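Folding button-up shirts on a hard surface, and a rust mark under them
Thread 3548 – Laundry and clothes care

Divina Manalastas

I fold clothes on a marble-patterned surface and keep them in a white plastic basket with square holes in the sides. Two problems, probably related only by location.

The first is a small rust-orange mark on the surface. It has a paler ring round it. I have wiped it with washing-up liquid and warm water and there was no change. I do not know whether the top is real stone or a printed pattern, and I do not want to put an acid on it before I find out. I also want to know if it can transfer to a pale shirt.

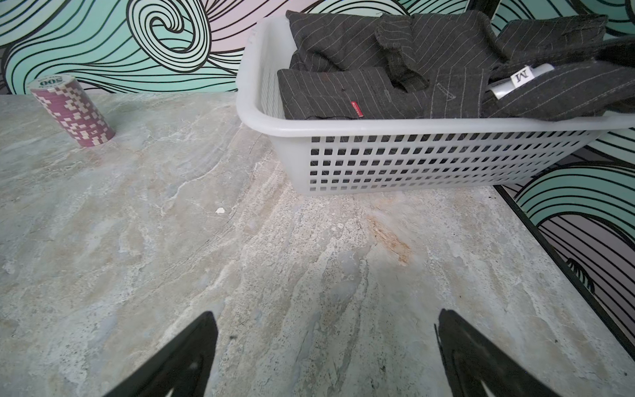 The mark on the surface, with the basket on the right and a stack of 500 chips on the left.

The second problem is the folding. Heavier things such as the pinstriped piece in the basket give me no trouble. They hold a fold under their own weight, although they do tend to hang over the rim. Light blue cotton is another matter. If I pick a shirt up by the nearest edge it drops into long pleats, the small folds bunch at one end, and by the time it is down again the front is no longer square to the back. 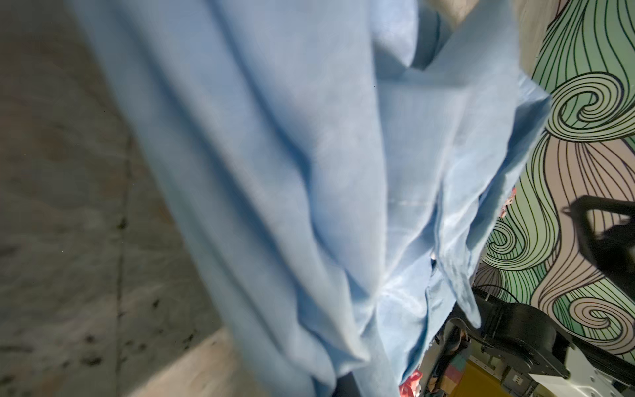 Last changed by the poster in March: basket details corrected, fibre content added.

The shirt is all cotton, washed at 40 with a moderate spin, then line dried. I iron the collar and cuffs only. I use no folding board and would prefer not to buy one. The usable depth of the surface is 60 cm, which is enough for the body of the shirt but leaves very little for the sleeves if the shirt is laid lengthways from back to front.

What I end up with is a rectangle with the collar and buttons on top. It is close to the right size. The fabric is still creased, and the creases are the part I want to remove.

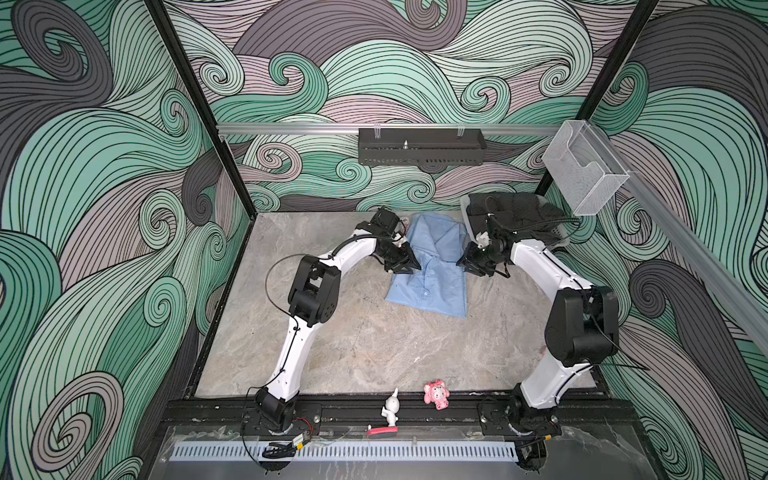
Stacking makes it worse. A second shirt on top presses the creases in, and the bottom one needs ironing again within the week. I have tried fastening every button, which keeps the front straight but seems to pull the fabric between the buttons. Any method that works for one person at a table would do.

Benjie Layug

Deal with the mark first. Find an underside or a cut edge. If the pattern stops at the surface, it is a printed layer and you can try a paste of bicarbonate of soda and water, left for 10 minutes under cling film and lifted off with a damp cloth. Do not scrub – the abrasion will show as a dull patch. If the pattern runs right through the edge it may be real stone, in which case no vinegar, lemon or limescale remover. Use a poultice sold for rust on stone.

As for transfer, press a damp white cloth on the mark for a minute. If the cloth stays white, a dry shirt is at very little risk. Until you have checked, put a towel down. It also stops the cotton sliding about.

Erlinda Ambrosio

For the shirt:

Fasten the top button, the one at the middle of the chest and the last one. Leave the rest.

Lay it face down with the collar at the left or right, so that its length runs along the table. Smooth from the centre of the back outwards with a flat hand.

Fold one side in to the middle of the shoulder, then lay that sleeve straight down the back. Repeat on the other side.

Turn up the tail by a hand's width, then fold the body once, hem to collar. Turn it over by sliding both hands underneath. Lifting it by one edge is what produces your pleats.

Creases that are there before you fold will still be there afterwards. Shake the shirt out and iron the back panel while it is slightly damp, and let it cool flat. Store shirts on edge in the basket if it is deep enough, with the heavy garments somewhere else.

Murali Kurian

Hang them. I have over 40 shirts and have not folded one in years.

Contact | Copyright Prekeo Community Help | Back to top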